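4.2 How players used the cooking minigame

I'll be upfront that I went into this part of the study expecting people to skip the kitchen altogether. Girum is a co-op shooter, after all, and its camp kitchen only hands out a small stamina bonus. But of the 617 players whose logs we kept, 111 cooked before every single mission – even the easy ones! Costel Ionescu and I went back through their chat logs, and most of the talk at the stove was plain planning: who carries the medkit, who goes in first.
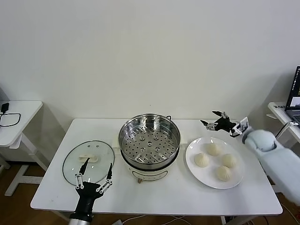 4.3 Recipe choice

Players picked steamed buns far more than the soup or the stew, which give the same bonus. Remo De Luca thinks it's the short timer (I'm less sure, as the soup is only a few seconds slower). Babić found something close to this in an older survival game, though with solo players, so I wouldn't lean on it too hard.

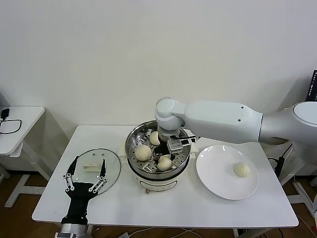
Figure 3. Steamed buns on the perforated tray of an electric steamer.

We didn't log how long each squad stayed in the kitchen after eating, and I wish we had. The May patch added that counter, so the next round of data should have it.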